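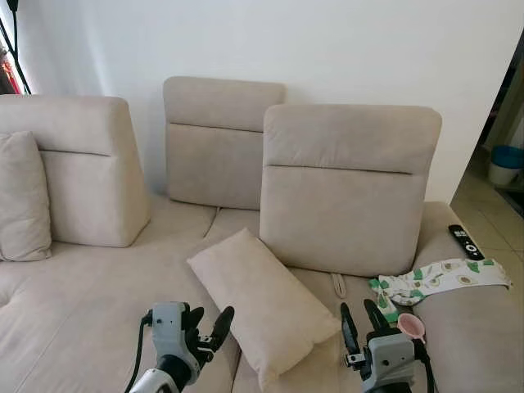
the sectional, pillows not yet dealt with

Living Room Talk > Sofas & Seating > Three back cushions, two pillows, one color. What would you do?

oatmeal_annie
OK I am so in love with this sofa and I need to talk to people who won't roll their eyes at me. It's the big beige sectional, the soft brushed kind that feels like suede (I don't know what it really is, the tag came off before we got it). We bought it secondhand from a couple over in Ernton and it took up the whole truck.

What sold me was the back cushions! There are three, all separate, and each one has a seam across the top so you get a sort of headrest part and then the lower part. They adjust. I have spent a silly amount of time moving them around.

My question is the pillows. They're the same beige as the sofa, one little one and one bigger rectangle. Against a white wall it is a LOT of oatmeal. Do I keep the matching pillows, or send them to the guest room and bring in color?

trevor_flats
Color, no contest. Rust or dark green. You have a white wall and a beige sofa, so you could put nearly anything on there and it would look great. I did mustard on mine and I still grin when I walk in.

Glykeria Chrysikopoulos
Oh please keep the matching ones! I get the urge, I really do, but a sofa that big with its own pillows looks so calm. If you want color, do a throw over that wide armrest and leave the seat alone. The armrest on yours is practically a shelf, it's begging for a folded blanket.

trevor_flats
Calm is one word for it. I'd fall asleep.

Glykeria Chrysikopoulos
That is what a sofa is for!!

Apostolos Zervas
Different question from me: why are the back cushions all at different angles? The left one looks tipped forward and the middle one is way back toward the wall. I'd get those lined up first and then see what you think of the pillows. Half the time when a sofa looks messy it's the backs and the pillows get the blame.

oatmeal_annie
Guilty. I like the left one forward, I'm short and my feet touch the floor that way. My husband likes his back. We have agreed to disagree, so lining them up lasts until dinner.

marn278
I'm with Apostolos on lining them up for when company comes, but day to day who cares, use the thing. What's the little fabric tab sticking up by the right cushion? Is that for reclining?

oatmeal_annie
I think so? It came with no booklet. I've been scared to yank on it.

marn278
Pull it gently with nobody sitting there and one hand on the cushion. On my old Provdale there was a loop like that and it let the seat section slide. Could be something else on yours, so if it doesn't want to move, stop.

Apostolos Zervas
Or tip the section up and look underneath before you pull anything. Five minutes with a flashlight. I've sewn one of those loops back on and it was not a fun afternoon.

Glykeria Chrysikopoulos
While you're in there, vacuum down the seams! Those shallow ones across the seat collect everything. Soft brush, all in one direction, and the nap comes up so pretty.

trevor_flats
Fine, vacuum, and THEN rust pillows.

oatmeal_annie
You two are killing me. OK, plan: vacuum tonight, look under the right side, and I'm trying a green throw on the armrest first. Matching pillows stay through May. If I'm bored by then, Trevor wins and I'm buying rust.

trevor_flats
I'll be checking back in June.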